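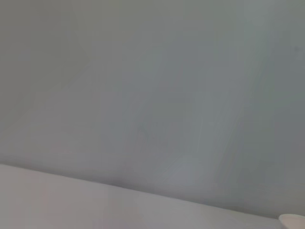

August 2020, progress note on the Flurndale kitchen, for the Trenmont small works fund

Sorry this is short, we're mid-move. Main points first.

**Money.** Grant was 2,000. Spent so far 1,382, nearly all of it on paint, filler, the new worktop and the fitter. That leaves 618. Receipts are scanned and in the shared folder, apart from the Jelside one, which I'm chasing again.

**Walls.** Filling and sanding finished. Gray-blue went with the cheaper matte in the end, two coats. Streaks showing in some lights, mostly where the old tile adhesive was. Might need a third coat on the long wall, will decide once the shelves are in and we see how much of it is still on show. Any small marks get touched up at the same time, there is half a can left.

**Worktop.** In. Pale one, as agreed in February. Fitter wants the joint by the sink left alone for a bit before we seal it. Sealant is bought.

**Shelves.** Late. Tokgöz quoted 700 for the full set with brackets and fitting, so over what we have left. Asked them to requote for 2 shelves in place of 3. If that comes in under 618 we go ahead, if not we buy brackets ourselves and do teh fitting in-house. Would rather not ask for more money.

**Packing / tidying.** Old cupboards emptied, pans and crockery boxed and labeled. Dry goods are in the hallway on the trolley. Threw out a lot of lids with no tubs. Baking trays kept, although most need a proper scrub before they go back.

**Still to do**
- seal worktop joint
- third coat, yes or no
- shelves (see above)
- unpack, wipe everything down, label shelf edges
- reciept from Jelside

One thing needed from you: are you ok with the shelf change going through without a new form? The original application says 3. A one line email is fine.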